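Index - Cell Checks - Wultside laundry cell, dual arm
Inspection after gripper stall, April

1. Stop button, both sides. PASS. Pressed three times, stopped three times. I would like to see it done with a load on.

2. Grip force limit. FAIL. The log says the cutout is set at 400. The controller screen said 567. Mendberg calls this a display fault. Maybe. I have heard that one before.

3. Finger clearance at thick seams. FAIL. The stall came with a finger pressed into bunched cloth, and the arm kept pushing. 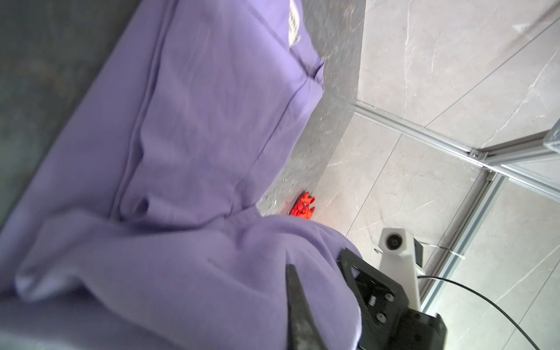 Quezada commented that the seam is a red herring and the same stall shows up on flat towels once the speed goes over 200. Fine - then send me the towel log.

4. Cable routing at the wrists. OPEN. Loops need enough slack for full reach and no more. The manual gives no number, so "checked" means somebody looked.

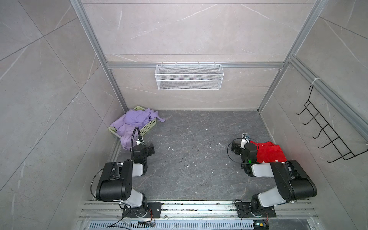 Until there is a number, I am not signing this line. The same goes for the arm-to-arm distance setting, last changed with no note.

5. Basket drop-off with both arms live. OPEN. One clean run at 3 p.m. is not a test. Repeat at full speed, guard closed.

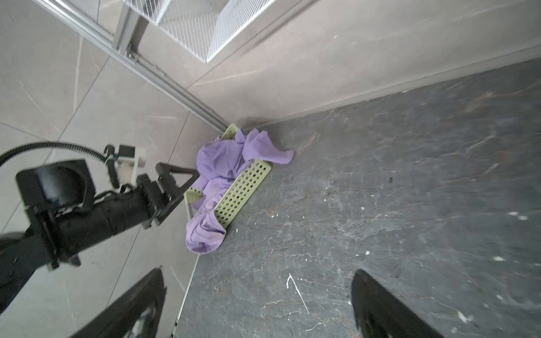
Reading time: 1 min

6. Return to service. NO. Hold until items 2 and 3 are retested.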